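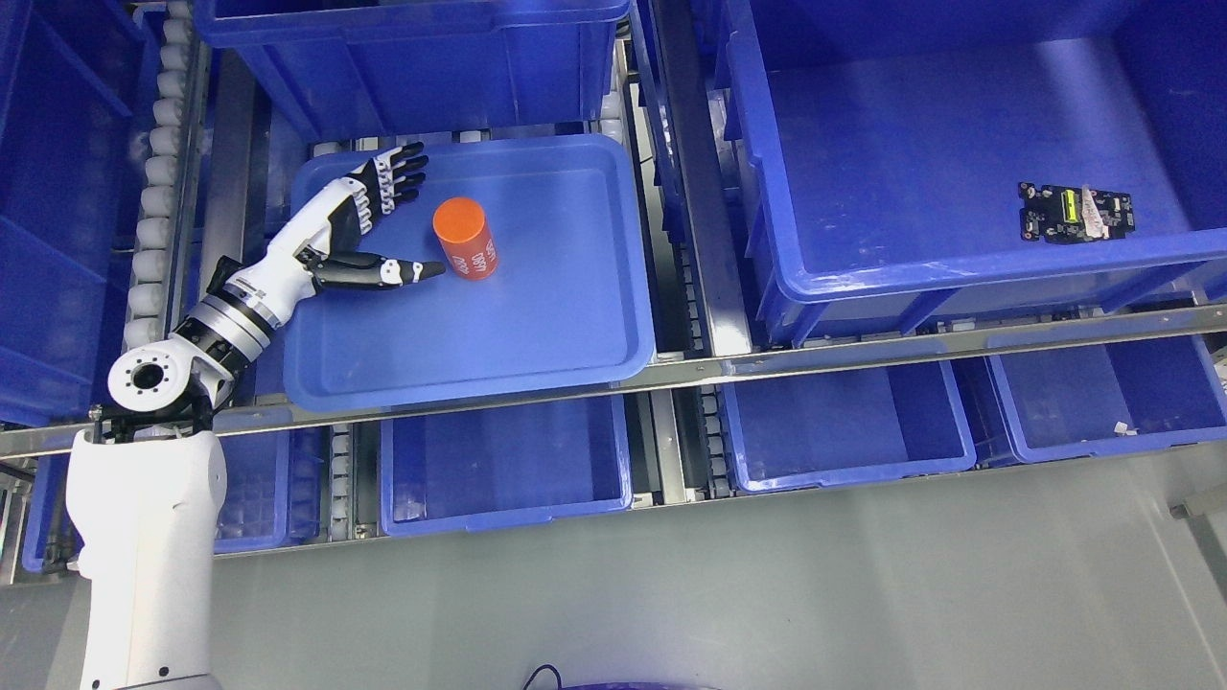 ## 4 Etikettendrucker Nikis 442 in Betrieb nehmen

Dieser Abschnitt gilt für Geräte mit Netzwerkanschluss. Für den Betrieb am USB-Anschluss siehe Abschnitt 5.

### 4.1 Aufstellen

1. Drucker auf eine ebene, feste Fläche stellen. Vor der Klappe mindestens 200 mm Platz lassen.
2. Transportsicherung (roter Streifen) am Druckkopf abziehen und aufbewahren.
3. Netzteil zuerst am Gerät, dann an der Steckdose anschließen. Den Drucker noch nicht einschalten.

**Vorsicht:** Der Druckkopf wird im Betrieb heiß. Vor Arbeiten bei geöffneter Klappe das Gerät ausschalten und einige Minuten warten.

### 4.2 Etikettenrolle einlegen

1. Entriegelung auf beiden Seiten drücken und die Klappe nach oben öffnen.
2. Rolle so auf die Achse schieben, dass die Etiketten nach außen zeigen.
3. Seitenführungen an die Rolle heranschieben. Das Material darf nicht klemmen.
4. Etikettenband unter dem Sensor hindurchführen und ein Stück über die Abreißkante ziehen.
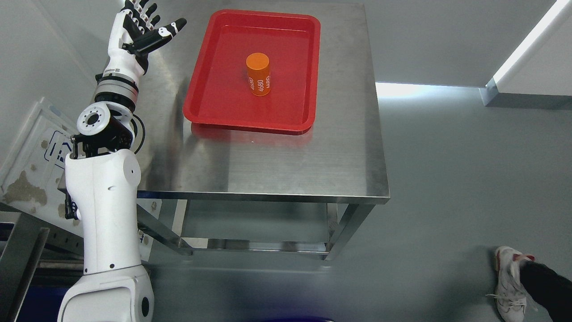

5. Klappe schließen, bis beide Seiten hörbar einrasten.
6. Gerät einschalten und die Vorschubtaste gedrückt halten, bis die Anzeige zweimal blinkt. Der Drucker misst nun die Etikettenlänge und schiebt dabei mehrere leere Etiketten aus.

**Hinweis:** Für Behälter, die häufig gereinigt werden, Folienetiketten verwenden. Papieretiketten lösen sich bei Feuchtigkeit. Die Klebefläche muss trocken und fettfrei sein. Neue Folienetiketten erreichen ihre volle Haftung erst nach rund 7 Stunden.

### 4.3 Verbindung zu Clonamura herstellen

1. Netzwerkkabel anschließen. Die grüne Anzeige an der Buchse leuchtet.
2. Statusetikett drucken: Vorschubtaste und Pausentaste gleichzeitig drücken. Die IP-Adresse steht in der zweiten Zeile.
3. In Clonamura das Menü *Einstellungen > Ausgabegeräte* öffnen und *Neu* wählen.
4. IP-Adresse eintragen, als Port `1444`.
5. Vorlage *Lagerplatz quer* auswählen und speichern.
6. Mit *Testdruck* ein Etikett ausgeben und den Strichcode mit dem Handscanner einlesen.

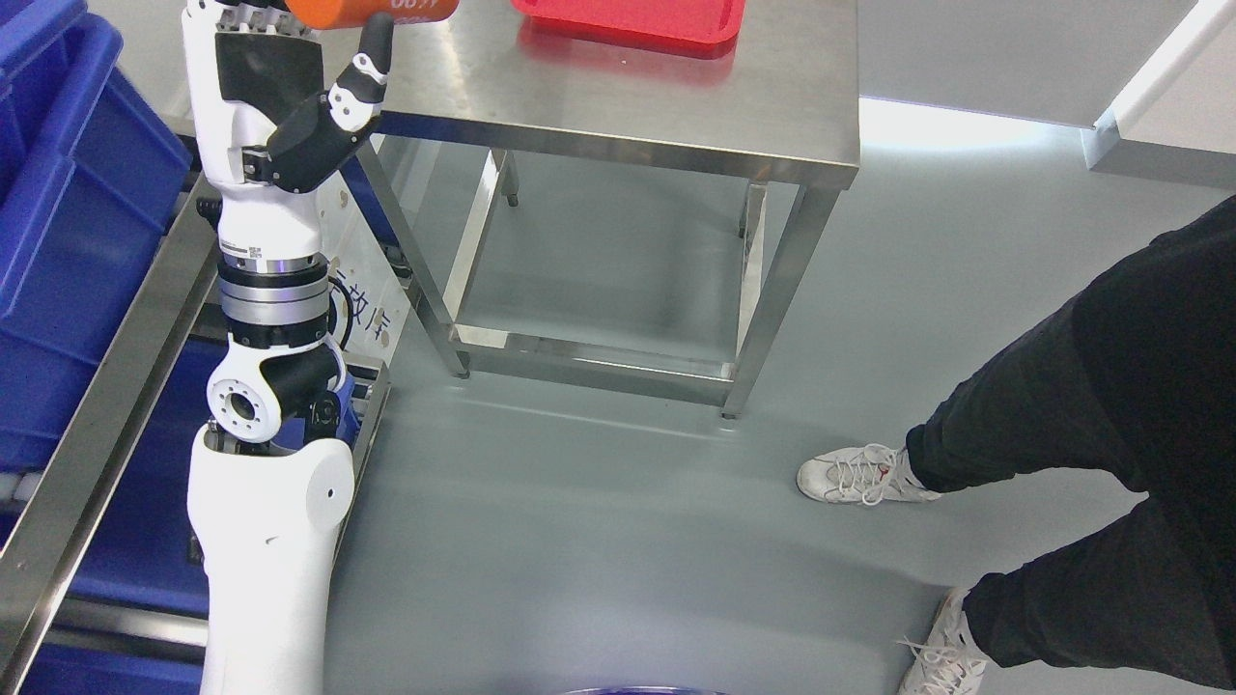
**Was ist zu tun, wenn der Scanner das Testetikett nicht liest?**
Zuerst die Druckgeschwindigkeit um eine Stufe verringern und das Etikett neu drucken. Bleibt der Code unleserlich, den Druckkopf nach 4.4 reinigen.

Steht der Drucker in Clonamura auf *Offline*, obwohl die Anzeige grün leuchtet, ist meist der Port falsch eingetragen. Nach einer Änderung muss der Eintrag gespeichert und das Menü neu geöffnet werden.

### 4.4 Druckkopf reinigen

Die Reinigung ist bei jedem Rollenwechsel vorgesehen.

1. Drucker ausschalten und Netzstecker ziehen.
2. Klappe öffnen, Rolle herausnehmen.
3. Druckkopf mit einem Reinigungsstift in einer Richtung abwischen. Keine Klingen oder Schraubendreher verwenden.
4. Druckwalze mit einem fusselfreien Tuch abreiben und dabei von Hand drehen.

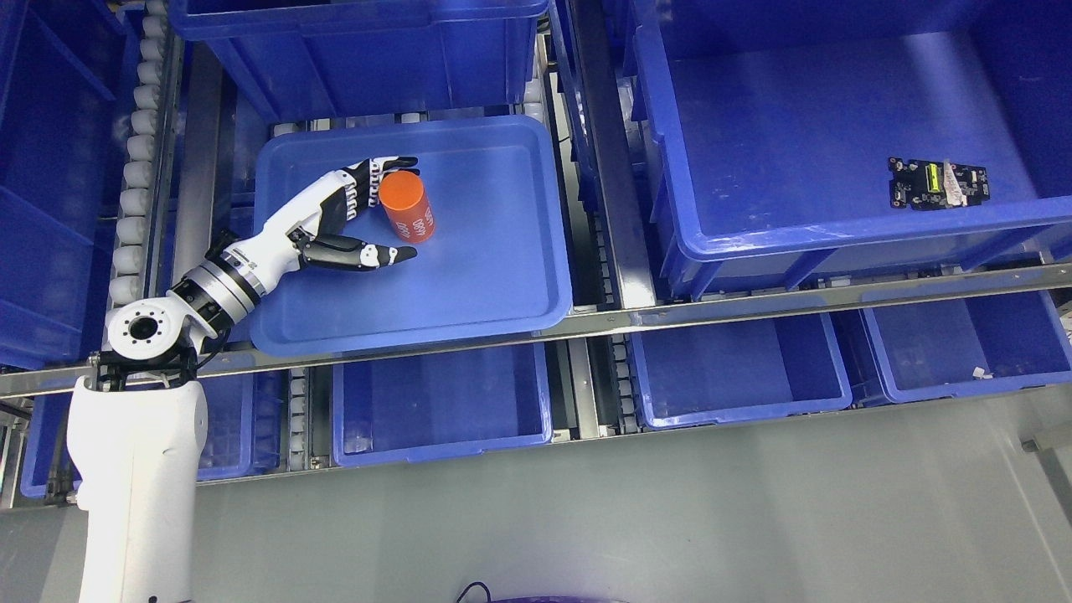

5. Alle Teile vollständig trocknen lassen.
6. Rolle wieder einlegen (siehe 4.2) und einen Testdruck ausgeben.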